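Bikell shoppers will pay for parking again from October

Free parking in the two lots behind the Bikell shopping street will end in October, when the town brings back hourly charges that were dropped three years ago.

Drivers will pay by the hour between 8 a.m. and 6 p.m. The first 40 minutes will stay free, but a ticket will still have to be taken from the machine and left where it can be read through the windshield. Evening parking will not change.
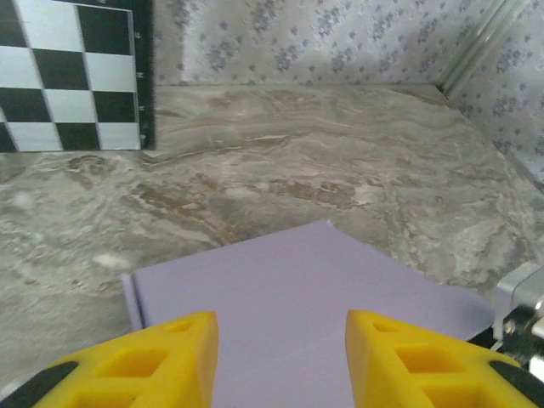

Two yellow fingers with a gap between them.

The town says the lots fill up before 9 a.m. on most working days and that many of the cars stay until evening. A survey in the spring found that almost 70 percent of the spaces in the lower lot were taken by people who work nearby or who ride the bus to Grastville. Store owners had complained that customers were driving around the block and then leaving.

Under the new rules, people who work on the shopping street can apply for a permit for the lot on Cosgate Road, a short walk to the north. Permits will be sold by the month and will be tied to one license plate. They will not be valid in the two lots behind the stores.
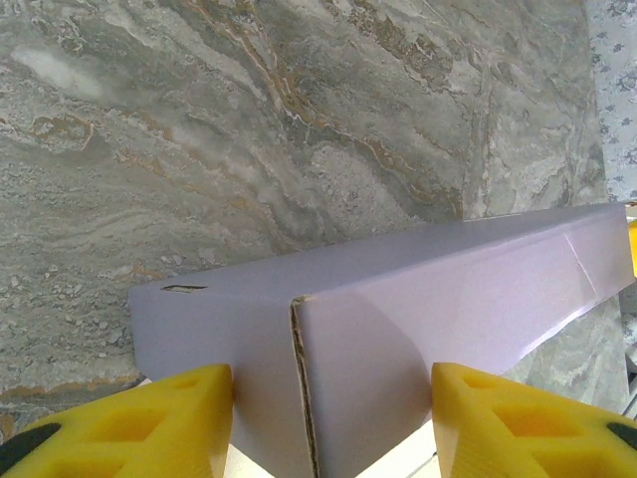 Opinions on the street were mixed. The owner of a shoe repair store said she had lost regular customers who could not find a space and was glad to see the change. A barber two doors down said 40 minutes was too short for anyone who had to wait for a chair, and that he would ask for a full hour.

The Kordestani bakery, which opens at 6 a.m., said most of its trade is over before the charges start each day. Its delivery van will keep using the loading bay at the side entrance, which is not affected.

Disabled spaces will remain free with no time limit. Motorcycles will also be exempt if they use the marked area near the exit ramp. 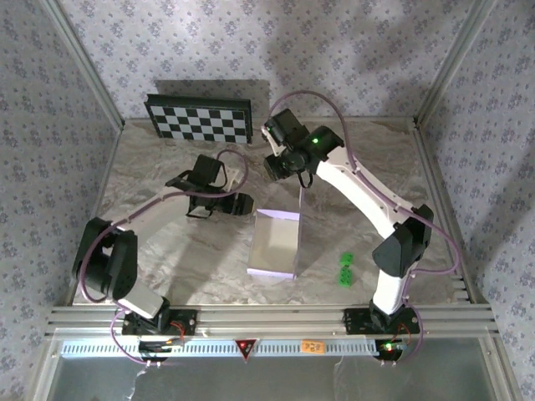 GRASTVILLE, September

The bus company has asked the town to move the Bikell stop closer to Cosgate Road before the permits go on sale. The present stop is at the far end of the lower lot, and riders with permits would have to cross the main road to reach it. The town said it would look at the request along with the repainting of the crosswalk. Permit forms will be available at the town office and at the library desk.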